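Robotics club collects its first 701 recordings

The student robotics club in Adarcombe has finished the first part of its project Minia. In this project the members teach a robot arm, which they call Kan, to pick up ordinary things from a wardrobe and put them in their place.

The club did not want to write a separate program for every object. The students perform the movements themselves with a hand-held gripper that has a camera on it, and the arm will later learn from these recordings. Until 16th March they made 701 of them, with 26 different objects. Each pair of students worked for one hour, then the gripper went to the next pair.

Socks and caps were quite easy, according to the club. Wire hangers took much more time, as they are thin and lie very flat on the table. The students now put a large sheet of white paper under them, so that the wire is better visible for the camera – before this, many recordings had to be repeated.

In the next weeks the club will sort the recordings and begin with the training of Kan. If all goes well, the arm will take part in the Jurkia student competition in August. There are 23 teams registered, and 4 of them come from schools which take part for the first time.

The light blue hanger is one of the objects in the hanger group.
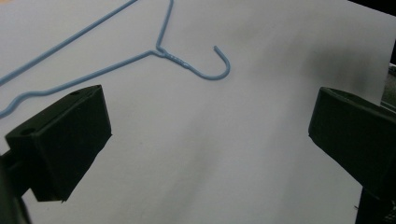
Join the club

New members are welcome also in the middle of the school year. Experience with programming is not necessary. Please ask at the school office for the registration form.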